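Storage Trial, Stalum Site
Progress report to Dollard, second period
Prepared by Suqin Meng, 2024-07-18

Status

Work on the small-parts storage trial is on schedule. The supply room at Stalum has been cleared and the old cardboard cartons removed. Of the 600 item types on the stock list, 318 have been assigned a permanent place. The remainder are held on the two lower shelves until their categories are agreed with Yuzhen Cao.

Spending

The equipment line for this period was 400 dollars. Containers and labels came out of it. No transfer from other lines is requested.

Container selection

Four container types were compared for shelf fit, ease of cleaning and visibility of contents. Opaque bins were dropped after the first week, as staff opened them repeatedly to check what was inside. The lidded type supplied by Urkitach fit the shelves but left too little clearance for a hand. Clear plastic is now the default for items handled daily. Warrick Tuhiwai has revised the shelf spacing to match and recorded it on the room plan.

Sorting table

A small table with a light wood border is used for sorting. A plain white board covers nearly the whole top. Containers are placed on the board with the long side running front to back. The matte surface is wiped down at the end of each shift.

Clear plastic storage box on the sorting table:
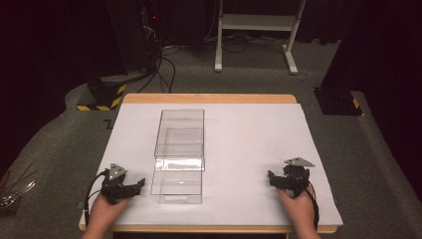

Open items

Label size has not been settled. Shaohua Shao prefers the larger format, which overlaps the rim on shallow trays. A decision is due before the end of July.

Leobardo Escobedo will submit the revised stock list with the next report.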